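Reading time: 2 min

Subject: Loss of grip force on glazed tableware, Rorna line

w_cherkaoui
Members are asked to review the following. On 13 November 2019 the parallel gripper at our Datska site released a bowl during transfer from saucer to tray. The controller recorded no fault. The log shows 821 completed cycles since the previous inspection, and the commanded force was unchanged at 34 newtons. The bowl broke on the floor and the cell was stopped by the operator. No injury occurred. We request comments before the unit is returned to service.

Wael Cherkaoui
Handling Safety, Datska

drusier_maint
Please confirm whether the finger pads were replaced at the last inspection. Our department has recorded two similar releases, and in both the pads had hardened. The controller reads motor current. It does not read contact at the fingertip, so a hardened pad will not raise an alarm.

w_cherkaoui
The pads were inspected but not replaced. They were within the thickness limit. The items handled at this station are white bowls and saucers with a glossy surface, and the bowl is taken by the rim.
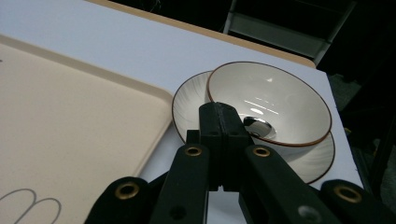
The approach angle was taught by hand and has not been altered since commissioning. I have asked for the teaching record and will post it when it is received.

elsayed_controls
I do not agree that the pads should be treated as the cause at this stage. A linkage with play at the pivots will close to the correct position and still hold poorly. At El-Sayed we measure play at every pivot before ordering pads. Thickness alone tells you very little.

drusier_maint
Pivot play would normally appear as a position error on opening. The original post reports none.

elsayed_controls
It would appear only if the encoder were on the finger side. On the Rorna units we service, it is on the motor side. The absence of a fault code is therefore not evidence either way.

w_cherkaoui
The encoder on our unit is also on the motor side. Both checks will be carried out — pads first, as they are in stock. Until then the cell will run at 50 percent speed with the guard closed, on plastic test pieces only.

line4_super
I must object to running it at all. An unexplained release is a stop condition under our site rules, whatever the speed.

w_cherkaoui
The objection is noted and has been passed to the site manager. The cell is locked out as of this afternoon. Measurements are expected in December.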